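# Looking after the arm, part two

In April I took over the picking cell from Kazimiera Tokarz, who has moved to the Stunau office. She left me a notebook with very small handwriting, and I have now read it two times.

The first thing I learned is that the bin must not move. If it slides even a little on the table, the arm still goes to the old place and pushes its fingers into the sloped wall. So every morning I check the clamp on the rim and look at the blue tape on the table. When the tape starts to lift I put new tape, and then I teach the corner points again. This takes me two coffees.

The second thing is cables. On our KUKA they go over the orange joint, and when the wrist turns far they become tight. Witold Żak showed me how to jog the joint slowly to both ends with one hand near the stop button — I was moving it much too fast before.

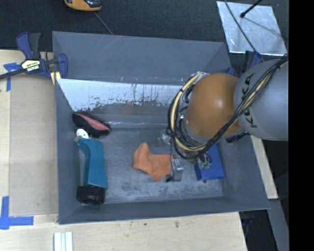 I also keep a short list of objects for the test after every change. Soft things like the orange cloth are the most difficult for me to set up, and boxes are the easiest, so I begin with a box. If the gripper comes down crooked over a box, I don't try anything else until I have checked the tool values.

Next I want to tidy the cable ties near the gripper. Daranee says two are enough, Kazimiera's notebook says more. I will try with two.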